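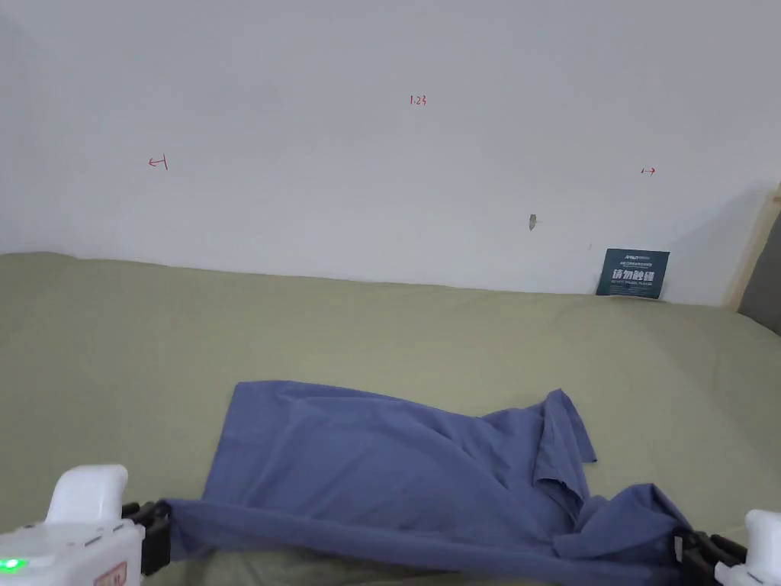 Bed folding is the habit of folding clean laundry on top of a made bed in place of a table, and it is probably as old as having a bed to spare. A shirt wants room in every direction, sleeves included, and a mattress gives it. Cotton is the usual teacher: a blue shirt spread over a plain olive-green sheet, with one sleeve folded back across the body and creases running off on the slant, shows how much smoothing there may be before the first real fold. Holding the near edge taut helps the cloth lie flatter.

In Grurkcombe the practice is called "liltine," after the old Liltine wash house, where 53 households once shared the drying lines. Inmaculada Miranda, in her fond and rambling household guide of 136 pages, has the folder bring both sleeves to the back, turn in the sides, and fold the hem up toward the collar, and she is quite patient about doing it over again.

Comments

Wustidar: My grandmother always did it this way, bless her, but hem first!

Llewellyn: Lovely article. Does the guide say anything about fitted sheets?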